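How to Sharpen a Kitchen Knife on a Stone Without Losing Your Temper

Posted May 27, 2018 in Kitchen Basics

Most home knives are dull. You can tell because the tomato goes flat before it gets cut, and because everyone in the house has started reaching for the steak knives. Sharpening takes half an hour the first time and ten minutes after that, most of which is waiting for the kettle.

I learned on my grandmother's stone, which was shaped like a saddle, and I ruined three paring knives before I understood that the stone was the problem. Buy a flat one.

What you need

A two-sided water stone, medium on one face and fine on the other. Mine is a Grultix and cost less than dinner out.
A damp dish towel.
A bowl of water.
A sheet of newspaper.
A cheap knife you don't love.

Start with the cheap knife. People always want to start with the good one, the wedding present in the drawer with its own little box. Leave it in the box.

Step 1. Soak the stone

Put it in the water until it stops bubbling. Some stones only want a splash, so read the leaflet, if yours came with a leaflet in a language you can read. Set the stone on the folded towel with the medium side up. Push it. If it slides, fold the towel again.

Step 2. Find your angle

Lay the blade flat on the stone, edge facing away from you, and lift the spine until you could slip two stacked quarters under it. That is close enough for a small knife. A big chef's knife wants more height. There are people online who will argue about half a degree for 80 comments, and I wish them well.

Color the edge with a black marker before you start. After a few strokes, look at where the ink has gone. If it's only gone from the top of the bevel, lift the spine a hair. If it's only gone from the very edge, drop it.

Step 3. Push and pull

Use light pressure and long strokes, heel to tip. Keep going on one side until you feel a burr on the other, a faint roughness when you brush your thumb off the edge (away from it, never along it). Then flip and do the same. Splash on water when the stone looks thirsty, and leave the gray mud alone. The mud is doing some of your work.

Slow down at the tip. On a narrow blade it's easy to round it over, and then you own a butter knife.

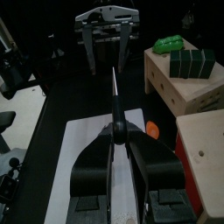
A narrow blade with a black plastic handle. Go gently near the point.

Step 4. The fine side

Turn the stone over and repeat with half the pressure. Finish with a few alternating strokes, one per side, barely touching.

Step 5. Test it

Hold up the newspaper and slice down from the top edge. A clean cut means you're done. If it snags, note where on the blade it snagged and go back to that spot. Please don't shave your arm. It proves the same thing and you'll have to explain it at work.

Wash the knife, dry it, and let the stone air out on its side overnight before you put it away.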